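Can a robot tidy the kitchen table yet? I asked someone who'd know

I'd been meaning to get Nesma Slaoui on the phone since June, when my sister sent me a link to one of those clips of a robot folding a T-shirt and asked when she could have one. I didn't have an answer. Nesma works on software for robot arms at Malteo, in Stoltandale, and she has two kids and a very messy house, so she seemed like the right person to bug.

Her short answer was no, not yet. "People see the shirt and think the whole laundry basket is done," she told me. "Ask how many shirts ended up on the floor first."

I wanted to talk about dishwashers (my own personal grudge) but she kept steering me back to smaller stuff — pens, cups, the odds and ends that pile up on a table. Her team spends most of its days on jobs a five-year-old would find dull. Put the marker in the pencil cup. Take it out again. Don't bump the glass.

"A marker is skinny and it rolls," she said. "You pinch it a bit too low and it tips when you let go. My daughter just jiggles it until it drops in. Jiggling is really hard to program!"

A lot of the practice happens in simulation, where you can run the same chore 100 times before lunch and never sweep up any glass. I asked if that was cheating. She laughed for quite a while. "It's rehearsal," she said. "Then you try it on a real table and find out the colour of the light is different and the cup slides."

I asked about shops too, as my neighbour runs a little stationery counter and would love somebody else to face up the shelves at closing. Nesma was a bit more cheerful there. Shelves stay put, she said, and the stock comes in known sizes. Customers are the trouble. They put things back wherever they like.

So when does my sister get her robot? Nesma wouldn't give me a year, and I pushed! The best I got was that she'd trust one to clear a desk well before she'd trust it near her good wine glasses, and that she still picks up after the kids herself every night, usually in 17 minutes if they don't "help".
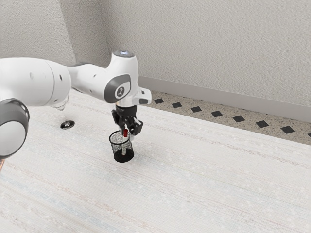

Fulgencio Aranda wrote in to say that he'd settle for a machine that puts the pens away and leaves everything else alone, and that if it takes all night to do it he won't mind, he'll be asleep.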